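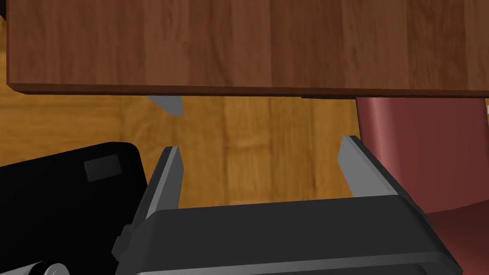

Zesevau review: transcript software for people who sit through inquests

I cover coroners' courts for a living, mostly deaths in custody, and by May I was drowning in paper. The inquest I was following had run 16 sitting days and the transcript had hit 503 pages, and I'd reached the point of typing "who said the cell check was at 2 am???" into my own notes and hoping for the best. So when Yamuna Subramaniam, a solicitor I share a train line with, told me to try Zesevau, I signed up that night.

You load in your transcripts, exhibits and whatever scrappy notes you've got, and it lines them up by witness and by time of day. Sounds dull. I love it! I put in the evidence of three custody officers and got all their versions of the same hour side by side – including one where the officer had shifted his own story between morning and afternoon. I'd been in the room for that and missed it (I was probably hunting for a pen).
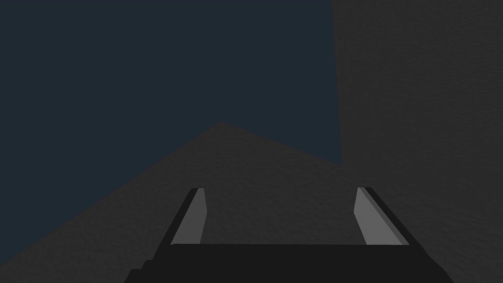

Search is quick and fairly forgiving. It found "watch house" when I typed "watchhouse", and it coped with a surname that the transcript had spelled four different ways. Page and line references come along when you copy a quote, so checking before you file takes a minute or two instead of half your evening. I used Redden before this and its copied quotes always came out with the line numbers jammed in the middle of words, so you can imagine my joy.

Now the grumbles. Scanned documents are hit and miss. A typed police statement went in fine, but the handwritten custody log came back as soup and I had to key in the entries myself. The suppression order feature is also a worry. You can flag a name so it's blanked in anything you export, which is a great idea, except it only catches the exact spelling. I flagged a witness and his nickname sailed straight through. Please don't rely on it. Read the order, then read your copy again.

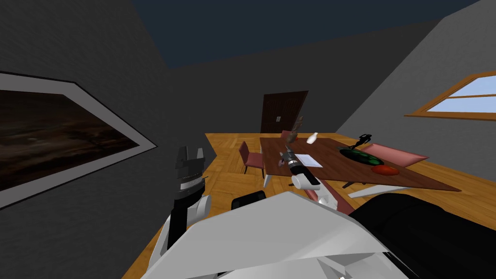 Price and support

It's $40 a month for one person, and you can pause it between hearings, which I've done once without any bother. I wrote in about the nickname problem and heard back from Nhi Tôn on the support desk the same afternoon. She didn't fob me off, and said to add each variation as its own entry for now. Clunky, but it works.
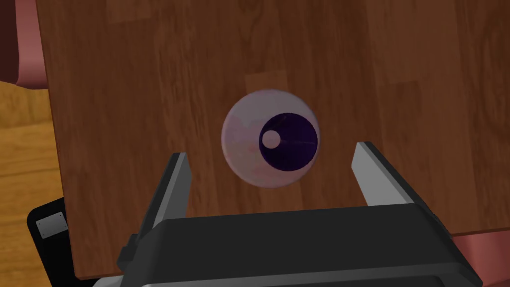 Toy eyeball on a wooden tabletop.

If you only cover the odd committal or a one-day finding, I'd save your money and stick with a highlighter. For a long inquest with lots of witnesses and a coroner who jumps around the brief, I'd pay for it again tomorrow. Four stars from me, and I'll bump it up when they sort out the handwriting.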